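Istham 项目操作软件组工作会议纪要

会议时间:2026年4月25日,星期六
会议地点:Skiltstead 二楼会议室
主持人:Jingyi Zeng
记录:操作软件组
出席:Amândio Morais(规划)、感知小组、控制小组、工具链小组代表
缺席:标定小组(已提交书面意见)

一、确认上次会议纪要

上次会议纪要经与会人员审阅,无修改意见,予以通过。遗留事项中,日志格式统一一项转入本次会议第五项议题。

二、梳子任务的软件进展

会议审阅了浅蓝色梳子任务的腕部视角画面。

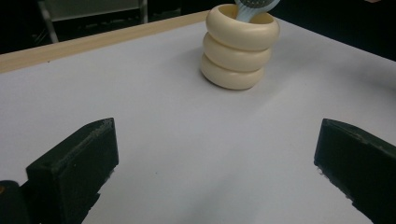
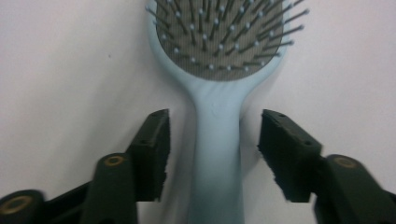
感知小组汇报,Lilik 感知模块已完成接口改造,输出内容由单一目标框改为目标掩膜、主轴方向及置信度三项。对细长柄类物体,主轴方向的估计较旧版稳定,但在物体只有部分进入视野时,头部与柄部的分界仍有误判。误判主要表现为将梳齿区域的外缘并入柄部,导致抓取点上移。

Jingyi Zeng 指出,腕部视角下目标头部不完整属于常态,不应作为异常数据剔除。会议同意在训练集中保留此类样本,并在标注规范中增加“可见部分”字段。标注人员只标注可见轮廓,不得凭经验补全。

感知小组另提出,浅色台面上的柔和阴影对掩膜边缘有影响,建议增加亮度扰动。会议同意先在离线数据上验证,再决定是否并入主分支。

三、规划模块

Amândio Morais 汇报了 Shen 规划器的修改情况。原流程在接近目标前一次性生成完整轨迹,感知结果更新后须整体重算。新流程将轨迹分为远段和近段,远段沿用原有约束,近段根据最新主轴方向滚动更新。近段规划周期现为32毫秒,尚能满足控制侧的要求。

控制小组提出,滚动更新时相邻两段轨迹的速度衔接不连续,夹爪张开状态下的腕部姿态偶有抖动。经讨论,会议认为应由规划侧保证速度连续,控制侧仅保留限幅,不另设滤波环节,以免引入额外延迟。Amândio Morais 表示可在现有样条接口上增加速度边界条件,改动范围限于近段。

关于从容器中取物的约束,会议议定如下:

1. 取出方向默认沿目标主轴,容器口沿作为碰撞体单独建模。
2. 主轴置信度低于阈值时,规划器返回“待观察”状态,由上层调度换位重新观察,不得沿用上一次的结果。
3. 夹爪闭合指令须在位姿误差满足条件后发出,判定逻辑由控制侧实现,规划侧不再重复判断。

标定小组在书面意见中建议将手眼标定结果的版本号写入轨迹元数据。会议采纳。

四、回放与评测工具

工具链小组汇报,离线回放工具已能够同步显示画面、掩膜和关节指令。现有评测集为2,000段,全部重跑一次耗时65分钟。各小组反映,等待时间过长,影响日常提交。

会议同意将评测分为2级:提交时运行抽样评测,夜间运行全量评测。抽样名单应固定,由工具链小组维护,任何小组不得自行更换样本后比较指标。评测报告须同时列出感知、规划和控制各环节的失败归因,无法归因的单列,不并入其他类别。

对于失败归因的口径,感知小组与控制小组意见不一。感知小组主张以首次偏差出现的环节为准,控制小组主张以触发终止的环节为准。会议决定报告中两项并列,暂不合并,待积累一定数据后另行讨论。

五、日志格式

会议确认统一采用单调时钟时间戳,墙上时钟仅用于文件命名。各模块日志应包含软件版本、配置摘要和标定版本号。旧格式日志由工具链小组提供转换脚本,8月起回放工具不再直接读取旧格式。

六、决议及分工

1. 感知小组:修订标注规范,增加“可见部分”字段;完成亮度扰动的离线验证并提交对比结果。
2. Amândio Morais:完成近段轨迹速度边界条件的修改,与控制小组联调。
3. 控制小组:实现闭合指令判定逻辑,整理腕部抖动的复现数据。
4. 工具链小组:上线抽样评测,发布固定名单和日志转换脚本。
5. Jingyi Zeng:审定接口文档,并与标定小组确认版本号的写入方式。

七、其他事项

控制小组申请增加一台用于夜间评测的计算节点,会议要求其补充资源使用说明后再行审议。接口文档今后统一存放于项目代码仓库,原共享目录改为只读。

下次会议时间由主持人另行通知。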